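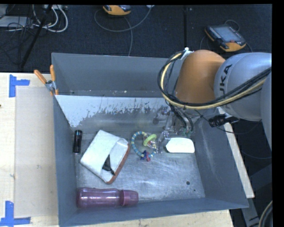 Big grey metal bin, paint or no paint?
Forum: Sheds, Storage and Sorting

skurton_sal
8th June
Hi all, after a bit of advice on the big metal bin I've been using for odds and ends. The floor of it is scratched back to silver-grey and I don't mind that one bit, but the sloping panel inside has a pale bluish patch up top and the bottom edge of it is all ragged where it's chipped. Walls are still painted, a few scuffs on the right one. Only five things in it at the moment, one of them that beaded toy ring (the blue and yellowy one), so now's the time to do it if I'm going to. Do I sand and repaint the lot, or just tidy up the chipped bit?

gumtree_gaz
Leave it! It's a bin. You'll spend a weekend on it and the first thing you chuck in will take the new paint straight off. I did one in February with two coats of enamel, lovely colour, looked like rubbish by Easter.

closstead_kiwi
Have to disagree with Gaz. A chipped edge like that just keeps going. Get a scraper under the loose stuff, feather it back with 120 grit, prime it, one coat on top. Wouldn't touch the floor though.

skurton_sal
See, that's what I was leaning towards, just the panel. Does the grey have to match? The back wall is a nice slate sort of colour and I'd be annoyed if I ended up with two greys that nearly match (worse than two that don't!!)

gumtree_gaz
You've already got about three greys in there, mate.

mum_of_magpies
Can I ask what's under the paint? If it's an old bin I'd want to test it for lead before anyone goes near it with sandpaper, especially with toys going in. Test swabs are cheap at the hardware shop. And I'd take the ring out until you know. Little ones put everything in their mouths.

skurton_sal
Good thinking, I hadn't even considered that. Bought it at the Drastby clearance for 8 dollars and there was no label on it or anything. Will grab some swabs.

closstead_kiwi
Yes, swab first, she's right. I should have said so.

bergeron_bits
Or line it? I cut a bit of rubber matting for mine and it's heaps quieter when you drop stuff in. The chips are still there, I just don't look at them.

mum_of_magpies
A liner doesn't fix flaking paint up the sides, it just catches the flakes.

bergeron_bits
Fair enough, but I'd still line the floor for the noise.

gumtree_gaz
Still say leave it. Do the swab, though.

skurton_sal
Ok, swabs, then scrape if it's clear, and I'll price some matting as well. Does anyone know if you can get primer in a small tin? I really don't need four litres for one panel.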